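Home | About | Programmes | News | Contact

Filed under: Grant reporting, Food and Community
Reading time: 2 minutes

Hovley Community Kitchen: progress report to the Plesum Fund, June

The sorting of donated dry goods is now in its second quarter. To date 1261 items have been checked, labelled and shelved. Sauces and seasonings remain the slowest group, as many carry no English wording and ingredients must be translated before release.

Monique Guérin has drawn up a short glossary for the sorting table, covering chilli, sesame, soya and peanut. Packets are grouped by use, with dipping seasonings kept apart from cooking pastes.
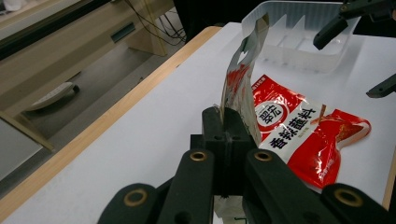 Sorting table: spicy dipping seasoning, red-and-white packet, with a sachet.

Of the seasonings received this quarter, 11 were set aside pending a full translation of the label. Damir Kneževič expects to clear these within three weeks.

Spending is within budget. We request approval to move the unspent transport allowance to shelving and label stock. Storage for small sachets is still inadequate, and four lidded tubs are on order.

Submitted by Despina Krasniqi, Stores Lead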